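Furniture Robots at Mekent: My Visit to the Open Day

May 24, 2021
14 shares | 5 comments

I've walked past the Mekent building more times than I can remember and never once been inside, so when they announced an open day I signed up the same evening. You had to pick a slot, groups were kept small, and mine was the last one before lunch. I would happily have stayed until dinner!

Our guide was Liesbeth Wuyts, an engineer who has been with the assembly project since it started in January. She skipped the slide show (thank you, Liesbeth) and took us straight down the hall, past a glass wall with a row of 3D printers behind it and into the room I'd come for. I'd pictured big orange machines in cages, the kind you see in car commercials. What they have is two-armed robots working at tables, with shoes and floor tiles and ordinary cabinets all around them. You could mistake it for somebody's very well-equipped hobby room.

The job we watched was chair assembly. One arm holds the frame, the other does the driving, and the chair goes together upside down with its legs in the air, just the way I do it on my living room rug. I asked why chairs, and Liesbeth said a chair is about the meanest thing you can hand a robot. It's big, it's an awkward shape, the legs get in the way of the arms, and if you push on one corner the whole thing wants to slide.

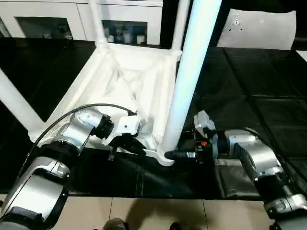
The part I liked best was hearing how much thought goes into the holding. I'd assumed the arm with the driver was the clever one and the other was a sort of clamp. But the holding arm has to press hard enough to keep the frame still and gently enough not to mark it, and it has to keep adjusting while the bit turns. They spent months on that. The first version kept shoving the chair toward the edge of the table, and somebody had to stand there ready to catch it.

A man in our group who used to work at De Graaf, the furniture place, wanted to know about speed. Liesbeth told him a person is still much quicker. She said it without any fuss, and then talked for a good five minutes about what happens when a screw goes in crooked, a problem I have had with every shelf I own. The robot is supposed to feel that, back off and try again. I could have listened to screw stories all day.

After that we got to try a pair of practice arms by hand, moving them around a tabletop to pick up foam blocks. I was terrible at it. The girl ahead of me, maybe nine years old, stacked hers in no time and then asked if she could come back on Saturday — I was about to ask the same thing.

A few practical notes if you're thinking of going next time. Parking is behind the Jameck warehouse next door, and the sign is easy to miss. The tour is up to 2 hours with questions, with a lot of standing, so wear decent shoes. Coffee is free and pretty good. There's a sign-up sheet by the exit for the next open day, and I put my name on it before I got my coat.

5 comments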